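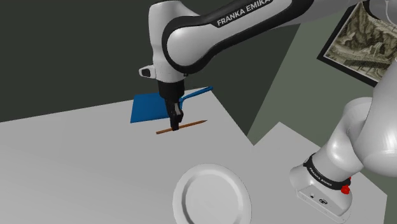
Tips for gripping thin things

Grab sticks near the middle! Held at one end they droop and swing, and your next move goes wrong. Close slowly, pause, then lift a little and look before you carry on.

Keep the first runs in simulation if you can (ours all were, until March). Dropping a stick 862 times costs nothing there, and you can shift the plate and dustpan wherever you fancy. Jade Friesen's trick: save every layout that fails, they're brilliant for testing later.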